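Materials and Light | Ages 9 to 12

How Do Sunglasses Work?

By the Kistau Science Desk
Updated January

Sunglasses look simple, but each dark lens does more than one job.

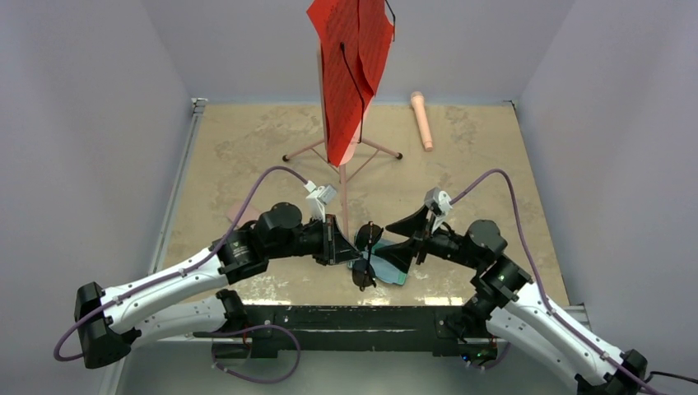 What the lens does

Light from the sun is a mixture. Some of it is visible light, the part your eyes detect. Some of it is ultraviolet, or UV, which your eyes cannot detect. Both kinds enter the eye through the pupil, the black opening in the centre of the coloured part.

A tinted lens absorbs some of the visible light. The colour of the tint depends on the dye. Grey dye reduces all colours by similar amounts. Brown dye absorbs more blue light.

UV is blocked separately, either by the lens material or by a coating. A dark lens without UV protection can be worse than none: the pupil widens behind the tint and lets more UV into the eye. Darkness and UV protection are different measurements.

Lens categories

In Australia, sunglasses are sorted into lens categories numbered from 0 to 4. Category 0 is almost clear. Category 3 is dark and suits bright days at the beach. Category 4 is very dark and must not be worn while driving. The number is printed on the label or swing tag.

What is glare?

Light bouncing off water or a wet road is partly polarised — most of its waves vibrate from side to side. A polarised lens contains a filter that blocks waves vibrating in that direction. Light vibrating up and down still passes through.

Test it yourself

You need 2 pairs of polarised sunglasses and an adult to help. Do not look at the sun.

1. Hold one pair in front of the other and look through both at a pale wall.
2. Turn the front pair slowly, a quarter of a full turn.
3. Watch the area where the lenses overlap. It becomes very dark, as each filter is now blocking the light the other lets through.

Words to know

Absorb: to take in light instead of letting it pass.
Polarised: vibrating mostly in one direction.

© Kistau Learning | Contact us | Back to top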